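Flellmont Residents' Reading Society
Minutes of the January meeting

Place: upstairs room, Daly House
Start: 7:05 p.m.
Chair: Enda Noonan
Minutes: Viorica Dinu
Present: 14 members, as on the attendance sheet
Apologies: received from two members by e-mail

1. Minutes of the previous meeting

The minutes were read by the chair. One correction was asked. Under item 4 it was written that the society "will buy" a second bookcase, but the decision was only to ask for prices. The sentence was changed and the minutes were then approved.

2. Matters arising

The key for the side door. The new key was cut and it works, but the lock must be turned two times or the door opens again with the wind. Members who leave last are asked to pull the handle after locking.

The heating. Enda Noonan wrote to the landlord in November and again in December. The answer came last week. The landlord agrees that the radiator near the window is too old and will replace it before the end of winter. No date was given. A member asked if we can pay a smaller rent for the cold months. The chair does not think so, but he will ask.

The missing box. The box of large-print novels which was lent to the Pluvent day center has come back. Three books are not in it. Viorica Dinu will telephone the center, in a friendly way, and ask them to look on their shelves.

3. Money

The account stands at $555 after the rent for the quarter was paid. The summer book sale brought in $214, which was spent on shelf repairs and on postage for the newsletter. There are no unpaid bills.

It was asked why postage was so high. The reason is that the newsletter of October went out with an extra sheet, and the envelopes became too heavy for one stamp. From now the newsletter will be kept to one sheet, printed on both sides. Members who can receive it by e-mail are asked to say so, and five members present gave their addresses during the meeting.

The yearly membership fee was discussed. One proposal was to raise it by two dollars. After a discussion the proposal was put to a vote: six in favor, eight against. The fee stays the same.

4. The lending shelf

Viorica Dinu reported on the lending shelf. It is used more than last year, especially the crime novels and the travel books. The problem is the return of books. At the moment each borrower writes the title and the name in the notebook, but many people do not cross out the line when they bring the book back, so the notebook shows books as missing when they stand on the shelf. She spent one full afternoon comparing the notebook with the shelf and is not willing to do it every month.

Two solutions were proposed. The first is a card in each book, kept in a tin while the book is out. The second is to continue with the notebook, but to have one person at the table at the end of each meeting who crosses out the lines. The second solution was preferred because it needs no work on the old books. It will be tried until Easter, and the person at the table will change each month.

Some members would like a rule about how long a book can be kept. The present rule is "until you have finished," and it is not a real rule. It was agreed to write "six weeks" on a sign above the shelf. There will be no fines. The chair said that he himself has had a history of canals since spring and will bring it back.
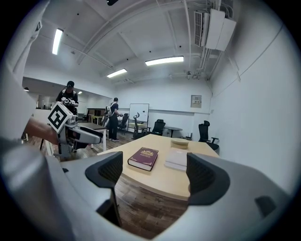 The older hardcovers were discussed next. Several of them came to us with the Oler donation and are not often borrowed, although some are in very good condition. One member was of the opinion that they should be sold, as they take a full shelf and a half. Another member was strongly against this. The Oler family gave the books on the understanding that they stay together, and even if there is no paper about it, we should keep to what was said. The chair asked for calm.

After this it was agreed:
- The Oler books stay together and are not sold.
- They move to the upper shelves, where they need not be reached so often.
- A list of the titles will be typed and sent to the family, with a letter of thanks. The first letter was perhaps never sent.
- Tape is not to be used on any of the old covers. A loose cover is to be tied with cotton ribbon until it can be looked at.

Viorica Dinu will type the list. Two members offered to read the titles aloud to her, so the work goes faster.

5. Reading program for spring

The chair thanked everybody who sent suggestions. There were more than we can read, and some were very long. The following was decided:

February: a book of short stories, each member chooses one story and speaks about it for five minutes.
March: a novel set on an island. The choice is still open between two titles. Members will vote by a note in the jar.
April: poetry. Members bring one poem which they know by heart or nearly by heart. It can be in any language, if a translation is read after it.
May: a book about food or farming, to be proposed by the members who garden.

There was a discussion about the discussion itself. A newer member said, politely, that in the last meetings the same four or five people spoke for most of the evening, and she went home without saying what she had prepared. Several members agreed. The chair accepted the criticism. From February we will first go one time around the room, where each person may speak or pass, and only after that the open talk begins. No interruptions in the first round, also not to correct a page number.

It was also asked to repeat the name of the book at the start, for members who come late from work.

6. Visit to the paper mill

The visit to the old mill in Pluvent is planned for spring. The mill can take a group of up to 20 persons. The tour is one hour and there are many stairs. For members who do not like stairs, there is a film in the ground floor room, and the guide comes to answer questions after it.

Transport was the difficult point. The bus from Flellmont stops at the bridge, and from there it is a walk uphill of fifteen minutes. Three members can drive and together have room for nine passengers. Enda Noonan will ask the mill if cars can park in the yard. A list for names hangs beside the coat hooks. Members should write also if they need a seat in a car, as last time this was understood only on the morning of the trip.

The mill shop does not accept cards.

7. Tea and cups

The society has now more saucers than cups. Members who have taken a cup home by mistake are asked to bring it back. A member offered a box of mugs from her sister, which do not match but are strong. The offer was accepted with thanks.

It was requested again that the kettle is emptied after use. The water in Flellmont is hard and the kettle suffers.

8. Any other business

a) The primary school on Daly Street asks if members would come to read to the younger classes, one morning a month. Four members are interested. The school needs a form filled in from each person, and this can take some weeks. Viorica Dinu has the forms.

b) The lamp over the table. Members on the far side say that they cannot read small print in the evening. It was agreed to try a stronger bulb first, before we speak about a new lamp. The chair will buy it and bring the receipt.

c) A member asked if guests may attend without paying. Yes, for two meetings. After that they should join - or at least bring a cake, as one person said. The second part was not put to a vote.

d) The sign on the street door still has the old hour of the meeting. To be corrected by the chair.

9. Next meeting

The next meeting is in February, at 7 p.m., in the same room. The person at the book table will be Enda Noonan. Members who wish to add an item should tell Viorica Dinu one week before.

The meeting was closed at 8:50 p.m.

Minutes written by Viorica Dinu. Please tell me if I have misunderstood something, and I will correct it before the minutes are approved.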